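5.3 Setting the pick-and-place test area

Do this section after the arm is bolted down and the Wuisan controller has been homed. Keep the speed limit at 400 until step 6.

1. Clear the tabletop within reach of the arm.
2. Set the basket in front of the arm with its long side facing you.
3. Lay the test loaf to the right of the basket. Leave a narrow gap between the two.
4. Jog the arm in from the left until the fingertip is at the far left corner of the rim. Save this point as CORNER_A.
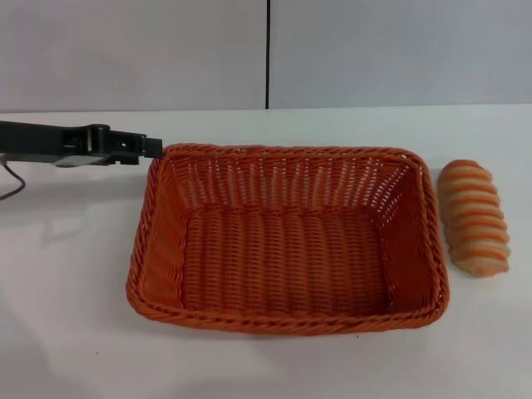
Figure 12. Fingertip at the upper left corner of the basket, loaf on the right.

CAUTION: Keep one hand on the stop switch while jogging. The Kutton gripper can bend a woven rim before the controller reports a stall.

5. Check that the cable loop under the arm has slack and does not touch the table at full reach.
6. Run TEST 73 once at low speed. If the arm clears the rim, raise the limit to 1,312 and run it again.

Note: If the basket gets moved, save CORNER_A again. The loaf position does not need to be exact.

If TEST 73 stops with a reach error, go back to section 4.2 and check the base offset.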